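Naline raises recycled content in molded blocks

Naline will increase the share of recycled resin in its solid-color blocks from 240 to 400 grams per kilogram of feedstock, the company said in a notice to distributors. The change applies to all production at the Calta plant from December.

The resin comes from reground crate and pipe scrap supplied by Lekine. Scrap is sorted by color before grinding, which limits the amount of pigment needed in the final mix. Dark shades will switch first. White and yellow will stay on the current mix until a separate wash line is running.
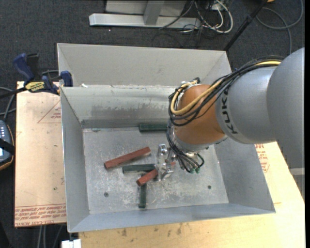
Dark green and brick-red blocks on the floor of a metal bin.

Molding temperature and cycle time are unchanged, according to the notice. Minimum order size stays at 800 pieces per color, and samples are available in lots of 100. Existing part numbers remain valid, with a suffix R added to the carton label.

Distributors holding older stock may ship it alongside the new mix, but the two should not be combined in one carton. Slight differences in gloss are possible between batches. Updated data sheets will be posted on the Naline trade site before the changeover.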